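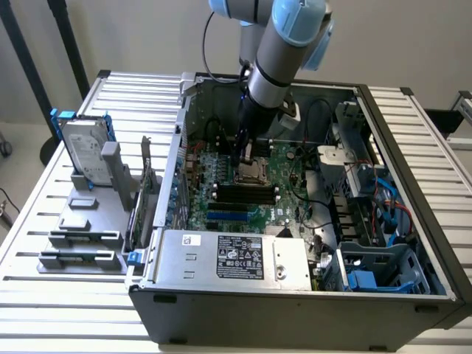
A reader of the shared log at Cumden wrote back that a machine which needs its parts laid out in a fixture isn't doing the chore yet, it's doing half of it.

Notebook Entries Parts Search

Dec 1, 2018. Fair point. Teardown job, Dell tower on its side, panel off. Drive and card stand in the printed fixture. Cable plugs are still my job — the arm gets 2 tries at each, then I step in. Limit set at 500 seconds per part. Ask Grovik for softer finger pads. Memory next.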